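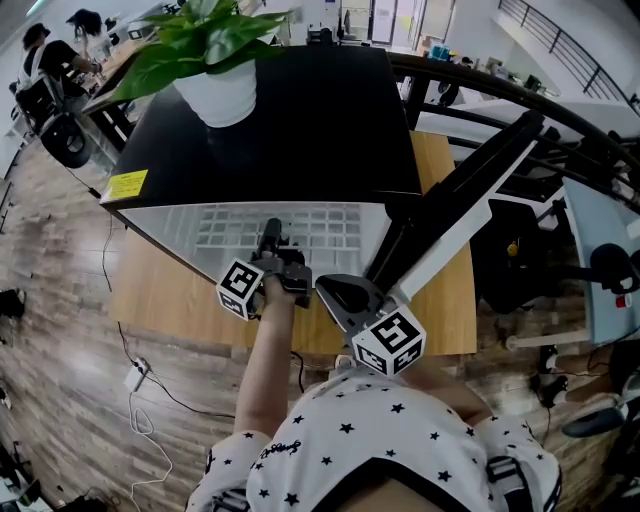 Speaker notes, maintenance of the hand-held gripper sets at Taltley
Liliana Palumbo, March 25, 2023

Slide 1. Title. Say name, say team, move on. Mention that Doaa Hajji wrote the calibration part and will take questions on it.

Slide 2. Scope
One tool type only: the hand-held gripper with the trigger handle, marker cubes and finger camera. The arm cell has its own procedure (Osvaldo Grasso, after the break). Everything in this talk can be done at a bench by one person with a hex key set and a lint-free cloth.

Slide 3. What wears
Order of failure in our log: soft pad, cable strain relief, cube mount screws, trigger return spring. The camera module itself has failed once. Its bracket gets knocked more often, and the symptom is the same as a bad calibration, so people recalibrate a bent bracket and lose an afternoon. Check the bracket first.

Slide 4. Marker cubes
The cubes give us tool pose, so any play in the mount goes straight into the data. Hold the body, push each cube with a thumb along all three axes. No movement is acceptable. Screws get low-strength threadlock, replaced every time they come out.
Marker faces: dry cloth only. Alcohol lifts the print at the corners. A face with a scuffed corner will still detect at close range and drop out at arm's length, which makes it hard to catch at the bench. Test at full reach.
(If asked about printed faces versus labels: we use labels from Nesum, matte. Gloss gave glare under the ceiling panels.)

Slide 5. Soft pad

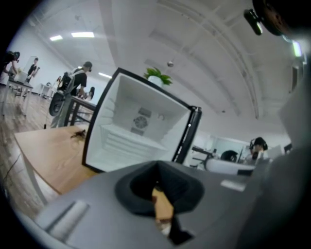
Pads are swapped at 3000 trigger cycles or at the first visible nick in the rim, whichever comes first. Pull straight out, do not twist. Wipe the seat before fitting the new pad. A pad that is not fully seated tilts under load and the object slips toward one side. Aidan Mac Mathúna has the seating gauge – borrow it, return it.

Slide 6. Camera bracket and lens
Two checks. Bracket against the reference block, feeler gauge 5 should not pass. Lens under a bench lamp, looking for smears. Clean with a blower before touching it with anything. After any bracket adjustment, run the full calibration. The short one assumes the bracket has not moved and will happily pass.

Slide 7. Calibration (Doaa's slide, read it if she is not in the room)
Board flat on the table, tool moved slowly through the marked positions, no trigger use during the run. Reject if the residual is above the limit on the card. Two rejects in a row means a mechanical fault. Stop and go back to slide 4.

Slide 8. Harness and cables
Check both shoulder buckles, then the cable from tool to pack. Flex it near each end while watching the live view. Any flicker, replace the cable. We stopped repairing connectors in August.

Slide 9. Log
Tool 569 is the example on the slide. It went through 3 pads in nearly the time one should last. Nazareno Russo found a burr on the pad seat, left over from machining at Bianchini. Without pad dates in the log we would still be blaming the pads. Write the date, the cycle count and your initials. Part numbers are in the Duteck binder, second tab.

Slide 10. Questions
Leave the pad table on screen. Spare seating gauge drawing available on request.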